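2024-10-31

**Teltov opens its equipment planning service to smaller packing and sorting businesses**

Teltov is very pleased to announce that its equipment planning service, which until now has been offered only to larger customers, is open from today to any packing, sorting or returns business with 50 or fewer staff. The service helps owners work out what they need before they spend anything on robots, grippers or the many smaller items that come along with them, and we hope it will take some of the worry out of what can be a very large purchase for a small firm.

We have been talking with small businesses for a long while now, and the same story comes up again and again. A firm sees a robot arm at a show, falls a little in love with it (we do understand!), and signs for it before anyone has sat down with a week's worth of the goods it will be asked to pick up. Then the extra bills begin to arrive - finger pads, spare parts, mounts, training, somebody's time to set it all up - and the budget that looked so comfortable in spring is gone by the summer.

"I would much sooner spend a morning with a customer's awkward little packets than an afternoon with a brochure," said Veronika Erdős, who leads the planning service at Teltov. "Soft things, crinkly things, things with a seam in the wrong place, all jumbled together on a table. Those are what decide which gripper you need, and the gripper very often decides the rest of the budget."

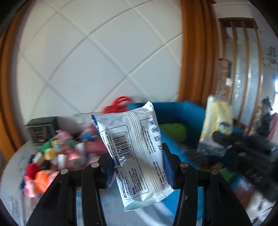
The service begins with a visit, and customers are asked to put out their ordinary stock just as it comes, mixed and untidy, with no special tidying up for our sake. Our planners try the goods with hand-held grippers first, so that a customer can get a feel for finger shapes and pad materials long before there is any talk of an arm. From this they draw up a written plan in plain words, with a price for the equipment itself, a separate price for wearing parts, and an honest allowance for the staff hours needed in the first year.

Two partners are joining us. Jistix will lend trial grippers to customers who would like to carry on testing after the visit, and Tóth will look after leasing for anyone who would find it easier to spread the cost. Customers are under no obligation to use either of them, and the plan is theirs to keep and to show to any supplier they please.

During the trial period we prepared plans for 62 sites. At Drarkel, a returns business that had set money aside for 2 arms, the plan suggested buying one and putting the remainder towards better lighting, a second set of pads and proper training for the evening shift. The order was placed on that basis, and we are looking forward very much to seeing how they get on.

Visits can be booked now through the Teltov sales office, and the first ones under the new arrangement will take place in February. Businesses that already have a quotation from another supplier are warmly invited to bring it along, and our planners will gladly go through it with them line by line.

**Press contact:** Veronika Erdős, Equipment Planning, Teltov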